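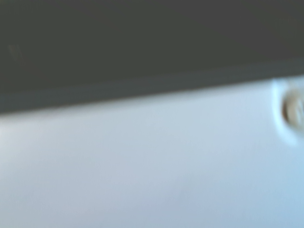

Dark tops, pale rooms: Brekcombe opens its doors in Delham this June

Delham, June. I have wanted to write this release for two years, so forgive me if it runs on a bit. My name is Emlyn Bowen, I run Brekcombe, and this June we're finally opening a proper showroom where you can come in, put your elbows on things and tell me what you think of them. We've made furniture to order out of the back of a shed for long enough!

The first thing you'll see when you walk in is the Eynon, our new range of tables and benches. The whole range comes down to one idea, a deep charcoal grey set against something very pale. I've been a bit obsessed with that pairing. Charcoal is a kinder colour than black to live with (black shows every crumb, ask anyone who has owned a black kitchen bench), and next to a light grey-blue it goes soft at the edges in a way I could look at all afternoon. I tried it with white and it was too hard. I tried it with cream and it looked like a biscuit. The pale grey-blue was the one that stayed on my wall of colour samples, and everything else came down.

What's in the range

Eynon long table, seats six without anyone wearing their neighbour's elbow. Charcoal top, pale legs.

Eynon small table, the same thing shrunk for a flat or a kitchen corner. Two people can eat at it and still have room for the teapot.

Eynon bench, which slides right under the long table when you want your floor back.

Eynon side table, 54 centimetres high, to sit beside an ordinary armchair. I measured every armchair belonging to every relative who would let me in the door.

Eynon desk, 65 centimetres deep. That leaves room for a keyboard, a cup of tea and the pile of mail you're ignoring.

You can have any piece the other way round as well, pale on top and charcoal underneath. My mum likes it better that way and has told several customers so.

About those edges

I'm going to go on about edges for a minute. A square edge on a tabletop looks very smart in a photo and then you lean on it for an hour doing your tax and you've got a line across both forearms. Every top in the Eynon range has its front edge eased over by hand, and we finish that edge a touch lighter than the flat so it picks up the window. It's a small job and it takes ages. We do it last thing in the day when the phones have stopped, with the radio on, and I wouldn't hand it to a machine even if somebody gave me one.

The surface is a matt finish. I know gloss has its fans, and I've made plenty of gloss pieces for people who love them, but I wanted a top you could lay a newspaper on and read without the light bouncing up at you. Looking after it is easy enough. Wipe it with a damp cloth, dry it with another one, and keep the scourer at the sink where it belongs. If you do manage to mark it, bring it in and we'll have a go at it. Small scuffs usually come up well, and deeper ones we'll refinish at cost.

The Sukico colours

All the pale shades in the range were mixed for us by Sukico, a paint studio just down the road. I turned up there with a bit of broken saucer in my pocket and asked for "that, but a little bit more like a cloudy morning", and they were very patient with me. We went back and forth over it all through autumn. The finished colour leans blue in the cooler light at the end of the day and goes nearly white at noon, so do have a look at it at more than one time if you can. I've pinched a few of their sample cards for the showroom and you're welcome to take one home and prop it up against your own walls.

Coming to see us

The showroom is the old drapery in Delham, the one with the deep front window. We've painted the walls, sanded the floorboards and kept the big cutting counter, which is now where I do the invoices. It's not a huge space, so the whole range is set out as a home would have it, with chairs pulled up and books on the desk. Please sit down! People always ask if they're allowed to, and yes, you are. Kids are welcome, and so are dogs that get along with other dogs.

Our opening morning is a Tuesday, from ten o'clock. There'll be tea, coffee and a slab of lemon slice. Come straight from school drop-off, or in your work boots, or whatever suits you.

If you're thinking of ordering, it helps to bring the measurements of your room, the width of your narrowest doorway and a phone photo or two of what's already in there. I'll draw up a rough plan with you on the spot. Everything is built to order, and if you need a table a bit longer or a bench a bit lower to suit a favourite rug or a very tall grandfather, just say so. I'd much prefer to change it on paper.

Delivery around Delham is included in the price. Further out, ring first and we'll sort something. We carry the pieces in, put them together and take all the cardboard away with us.

About Brekcombe

Brekcombe makes tables, benches and desks to order from its workshop in Delham. The Eynon range is on show and open for orders from June.

Media contact: Emlyn Bowen, Brekcombe, Delham. Sample cards and a loan side table are available for home and interiors writers. The kettle is available to everybody else.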